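About Us

Guvthorpe News is a small local newspaper on the internet. We write about the town of Guvthorpe and the farms and villages near it. Our subjects are the ones that people here talk about at the bus stop: fires and road accidents, the school budget, the water bill, who bought the old hotel and what they want to do with it.

The newspaper was started by Araceli Magaña and Issa Nimri. Araceli worked many years as a court reporter in another state. Issa was a page designer for Listar, a weekly printed paper which closed its office here. When Listar closed, the town had no newspaper, and for one whole winter people learned about road closings from a paper sheet on the door of the post office. The two of them met in front of that door, more or less, and by October they had a first edition.

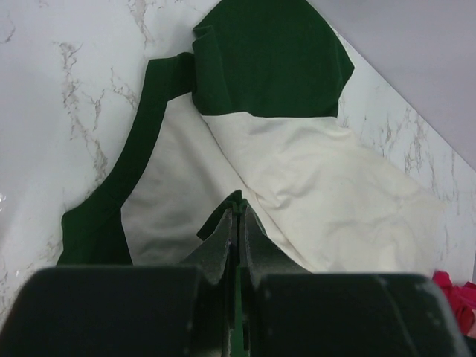
Reading time: 2 minutes

We are now 12 people, if we count also those who write for us only sometimes. Two of us work full time. The others have a different job in the day, and they send us their stories in the evening, which explains why our page is often renewed after supper.

What we cover

Every day we call the fire station and the sheriff's office and ask what happened in the night. If there was a fire, we say where it was, at what time the alarm came, and if somebody was hurt. We do not publish the name of an injured person before the family was informed. We do not guess the cause of a fire. When the investigator gives a cause, we go back to the first story and add it there, with the date of the change at the bottom.

We also sit in the meetings of the town council, from the beginning until the end. Some of them are long. Our report is published the next morning, and the full agenda stays on our site together with it, so that the reader can compare.

Sports is the part that gets the most letters. We try to be at each home game of the high school, and for away games we depend on parents who telephone us with the result. Please continue to do this.
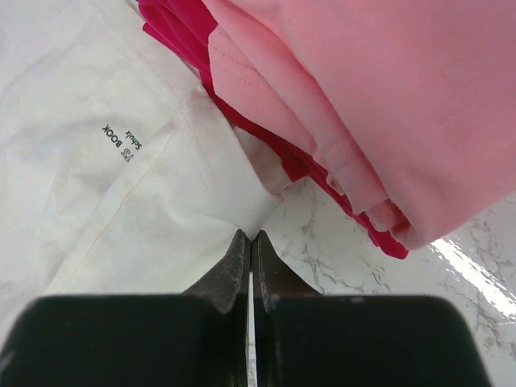
The part of the site that we are most proud of is the archive. When Listar closed, its owner let us keep the bound volumes, and Issa has been scanning them since then, one page after the other. At this moment 2165 pages can be read free of charge. The oldest ones are difficult to read because the ink is weak, and the search does not work well on them. If you look for a grandparent or an old house, write to us and we will look by hand. It can take up to 12 days.

How we pay for it

The newspaper belongs to its two founders. There is no other owner. Most of our money comes from readers who pay a monthly subscription, and the rest from advertisements of local shops. Araya, the bakery on Mill Street, was our first advertiser and still has its place at the top of the page. Wurkar, which rents farm machines, pays for the weather page. Advertisers do not see our articles before you see them, and they can not ask us to remove one. It happened once that a shop left us after a story it did not like. We were sorry for the money, but the story is still there.

News about fires, storms, closed roads and elections is free for everybody, also without a subscription.

Corrections

We make mistakes. Sometimes it is a wrong street number, sometimes a name with one letter missing — my own fault in most of the cases, says Issa. If you find one, please send us the title of the article and the right information. We correct it in the text and write under the article what was changed. We do not delete the article.

Send us news

You can send us a tip by e-mail, by telephone, or in a letter under our door. We prefer that you tell us your name. If you do not want it printed, it will not be printed, but Araceli or Issa must know who you are before we can use the information. Photographs are welcome when you took them yourself. Please do not go near a fire or an accident to take one, and leave the road open for the trucks.

Our office is on the second floor above the hardware store. The door is at the side of the building, and the bell must be pushed hard. There is somebody in the office every weekday morning, and in the afternoon only when there is no council meeting or game.

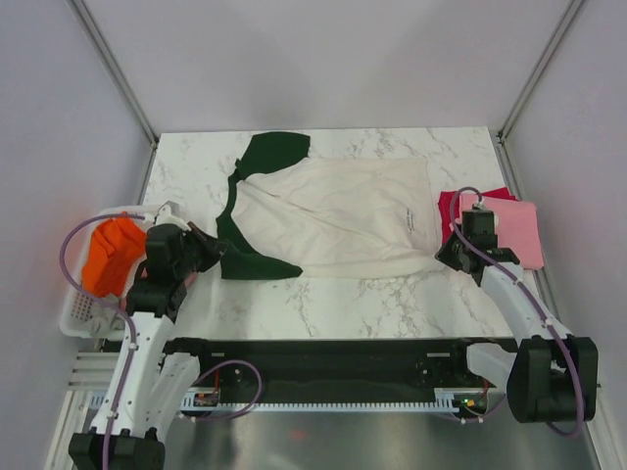
Cream T-shirt with dark green collar and sleeves.

Subscriptions, advertisements and archive questions: please use the contact form.

Page last changed April 30, 2026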